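Review: Wornon bench safety kit for small robot arms

I work in a shared workshop where several groups use robot arms on tables, and for a long time our safety rules were one printed page near the door. The page said to be careful. In March we bought the Wornon bench safety kit, because we wanted rules that a new person can read and follow on the first day. After using it for several months I want to share what is good in it and what is less good, as there are not many reviews of such products.

What you get

The kit is mostly paper. There is a spiral book of 82 pages, a set of 43 cards for risk assessment, two rolls of floor and table tape, a pack of tags for cables and power supplies, and a wall chart. There is also access to an online folder with the same forms. No electronics is included and no emergency stop button, so if your arm came without one you must buy it separately. I mention this first because the box can give another impression.

The book is organized around the task, and I think this is the correct choice. You begin with what the arm will do, what it will hold, who will be near, and how fast it must move. Only then come the rules. My colleagues, who usually do not like such books, read the first chapter without complaints.

Using the cards

Each card asks one question and leaves space for a short answer. Some are obvious, such as "Can a person reach the gripper while it is moving?" Others made us think more. One asks whether the objects on the table can fall, and in which direction. Another asks what stands behind the table, in the line of the arm, and whether a person can be working there.

We tried the cards first on a sorting task with small plastic baskets, where two of them stand on a raised metal shelf and the arm comes from above. It is a simple task and we expected to finish in a few minutes. It took us one hour. 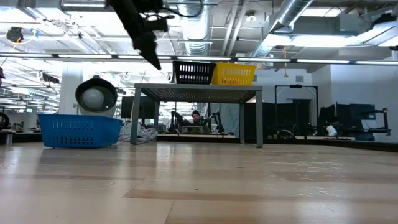 Photo: Carrilho workshop, table with baskets and shelf

The height was the part we had not considered well. A basket on a shelf has farther to fall than a basket on the table, and the gripper works closer to the level of a person's face when this person bends to look. The card for raised objects tells you to write down the highest point of the load, and then the height of the lowest face that can be near it. I found this wording a little strange, but the idea is useful. We wrote a rule that no one leans over the table when the arm has power.

The second point was cables. The kit wants every cable on the work surface to be tagged, fixed, or removed, and it wants the loop of cable near the arm to be checked at the two ends of its movement. We had cables lying on the tabletop near the shelf legs, as probably most workshops have. The tags are good and the glue holds on plastic, but they are too wide for thin cables and we had to fold them.

The third point was what is behind. Our space is open, with other arms and other people past the far side of the table. The card asks for a named distance between neighboring work areas, and it also asks that each area has its own stop button with a clear label. The labels in the kit are large and readable.

What I like less

The table tape is weak. It marks the reach of the arm very clearly, but on a glossy wooden top it started to lift at the corners after 6 weeks. On the painted floor it stayed well. I would prefer that Wornon includes one better roll in place of two ordinary ones.

The chapter about standards is short, only 7 pages, and it mostly tells you which kind of document to look for. It explains well that the arm alone is not the thing you assess, and that the gripper, the object and the place belong to the assessment also. But if your employer asks for formal proof, this kit is not sufficient. You will need the standards themselves and a qualified person to read them with you. The book says this too, in small letters on the last page, and it should be on the first.

Also the wall chart uses red and green only. One person in our group cannot see the difference between them, and we added letters with a marker.

Compared with others

Before this we tested the Skukus starter pack. It costs less and its tape is better, but the forms are made for large factory machines behind a fence – for a table arm, half of the questions have no sense. The Idum online checklist is quick and I still use it for the daily check before power on. It does not help you to write the rules the first time.

Who should buy it

I recommend the Wornon kit for workshops and school labs with up to five small arms, especially if the people change often. For one arm used by one person it is probably too much, and I would borrow the book. Refill cards are sold separately. Order them together with the kit, as ours took a long time to arrive.

My rating is four stars of five. I took the one star away for the tape.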